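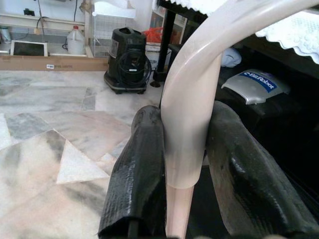

I do like a good nose round other people's places, so when Omolara Nwankwo messaged to say that Nondik were having one of their visiting days, I was in the car before I'd finished my toast. Nondik, if you haven't come across them, try out household cleaning kit for the likes of Bison and Longo, and twice a year they let ordinary people come and look. I went to the November one. It's taken me until April 15, 2020 to type it up, sorry — but the notes have survived and so has the leaflet.

The drive is 92 miles from mine and the last 5 are all lanes. Parking is fine if you're early. Tea was 50p a cup, with a biscuit if you looked hopeful, and I had three.

I'd pictured white coats and long benches. Omolara took us straight into a room with a marble floor, and what a floor! Pale stone with grey veining all over it, the sort of thing you'd expect to find in a hotel lobby, and a proper nuisance to keep nice. She told us every bit of grit shows on it and every smear shows twice, so anything that copes there will cope in my hall. I had a good look at the patches that still wanted doing and felt much better about my own skirting boards.

We spent ages on the attachments, far longer than the leaflet allowed for. I have a cupboard full of tubes at home and couldn't tell you what half of them belong to, so I asked a lot of questions (the man next to me asked more). Omolara's big thing is joins. She reckons most people who say their vacuum has lost its puff have a tube that isn't pushed home properly, and she had us all listening for the hiss.

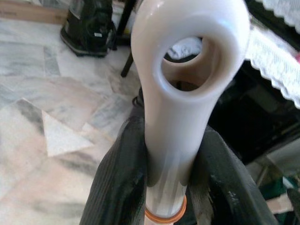
The looped top, with its orange ring further down.

She also says to wipe any rubber rings with a damp cloth now and then, and to keep them away from the radiator. I wrote that down and underlined it. Mine lives right beside the radiator, naturally.

Then came the floor itself, and I was pleased to see a plain old broom getting its turn. There was quite a debate about it! One lady swears by sweeping first and only then getting the machine out, and another said that just moves the dust about. Omolara is firmly with the first lady. Short strokes, she says, bristles kept down, and go with the light from the window so you can see what you've missed. 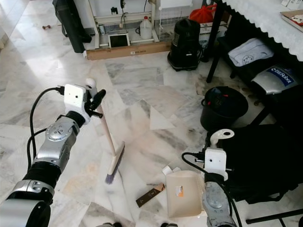
Broom down on the marble, with the black canister vacuum and bucket further back.

After that it was questions, more tea and a look at the visitors' book, where I signed in as number 766. The shop is a cupboard with a hatch, and I came away with a pack of Firkero cloths, which have been very good on the hob and hopeless on windows.

If you fancy going, write to them well ahead and ask for the morning slot, as the afternoon group gets a shorter go round. Wear flat shoes. The lane floods by the bridge, so come in from the village side if it's been raining.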